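News from the Weltcombe Robotics Club
Feb 18, 2020 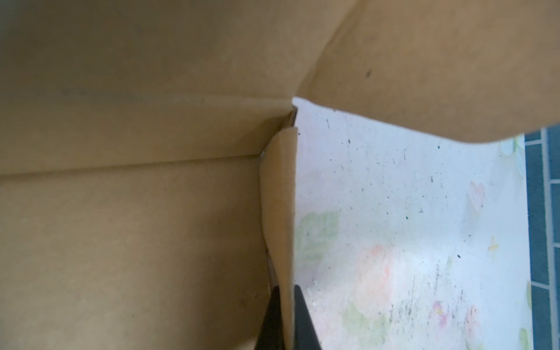

It has been a busy stretch for our club, and I'm so glad to finally have a spot in the newsletter to tell you what the students have been up to (I've been promising this update since before the holidays, so thank you for your patience!). Our big project this year is teaching the robot arm to deal with cardboard boxes. That means open boxes, closed boxes, boxes with one flap up and the other three sulking. If you've ever tried to fold a box shut with one hand while holding a phone in the other, you already have a good feel for the trouble we're in.

Cardboard is a funny material to work with. A plastic block stays the same shape all day long, but a flap springs back, or bends in the wrong spot, or gets softer every time you fold it. Nanami Yoshida and Kenta Shibata have been looking after the flap work, and they have become very picky about creases. They now sort our boxes by how worn the folds are and write it on a sheet taped to the shelf, so please check the sheet before you grab one.

Haruto Hoshino took on the wrist camera, which is the only view the students allow themselves when they are driving the arm. It took some getting used to. When the gripper is right up against a box, brown cardboard is nearly all there is to look at, and you have to find your way by the corners and the fold lines. Haruto's advice to new drivers is to go slowly, find a corner first, and stop talking – he is kinder about it than that sounds. Each driver gets four tries at a flap and then trades places with the next person, and we've kept to that rule pretty well, even on the nights when somebody is sure the fifth try will be the one.

The goal for the end of the season is 60 good runs, saved and labeled, that Hinata Furukawa can use for the software side of the project. Hinata has been sitting with the younger members to go through the runs afterward and talk over where each one went off track, and I think those talks have been my favorite part of the whole year. We have two students who joined in September without ever having touched a robot, and they are now the ones explaining the controls to visitors.

We could still use more boxes! Plain brown ones are best, with all four flaps attached, and small is better than large. You can leave them by the club room door or hand them to me or to Hinata. If your student would like to come and try driving, just send a note, and wear something with short sleeves or sleeves that roll up.

– Pascal Reinholz, club adviser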